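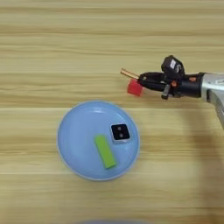

Words by Della Whitcomb

I have a blue plate on my table and I'd like to tell you how it took over my life. It's a small pleasure of a plate, pale blue and shallow, with a raised rim, and it hasn't held a sandwich in ages. It holds whatever I found while I was looking for something else. At the moment that means a lime-green block and a little black square with two gray dots on it, one over the other.

What are they? I couldn't tell you! The black one looks a bit like a domino, except it has a silvery border and domino people I've consulted (my aunt, mainly) say no. The green one came up from under the radiator. They both went on the plate because that's where such things go in my apartment now.

I got the idea in June, when I spent four days at a rental cottage in Tralstead. The owners had left a bowl by the door with a card that said PUT IT HERE, and I did. Keys, receipts, a button, the cap off my sunscreen. By the last morning I hadn't lost a single thing, and I am a person who once drove back to a diner in Soditz for a pair of glasses that were on my head.

So I came home and tried it. First I used a mixing bowl, and that was a mistake. A deep bowl is a drawer with no front — everything sinks, and soon you're stirring it with one finger hunting for a stamp. Then I tried a lidded tin from Grecu, the housewares shop near my bus stop, very handsome, and I never once opened it. After two weeks I gave the tin to the tea bags and went through the cupboard for something flat.

The blue plate was the odd one left over from a set. Flat is the whole trick, I think. You can see every item from across the room and there's only space for a few of them before it looks silly. Mine sits a bit off-center on the table, straight on the bare wood, and I love how that cool blue looks against the tan. I did try a placemat under it for a while. Too formal for a green block.

People ask about the rules (okay, one person asked, but she was keen). I have two. Anything on the plate has fourteen days to be claimed, named or matched with whatever it fell off. After that it goes in the jar on the closet shelf, and the jar gets tipped out when it's full. My other rule is no paper. Paper breeds. I once let a coupon stay overnight and by supper the next day it had been joined by a dentist reminder and a menu.

You don't need to buy anything for this, though I do get the temptation. I was at the Asora flea market last month and saw a stack of saucers priced at four dollars apiece, and I stood there for far too long picturing one in every room. A plate by the bed! A plate in the bathroom for hairpins! I walked away, but I've kept the seller's card. It was on the plate for a bit, I admit, in violation of the paper rule.

As for the current residents, the black square has nine days left. The green block has twelve, and I've already checked the radiator.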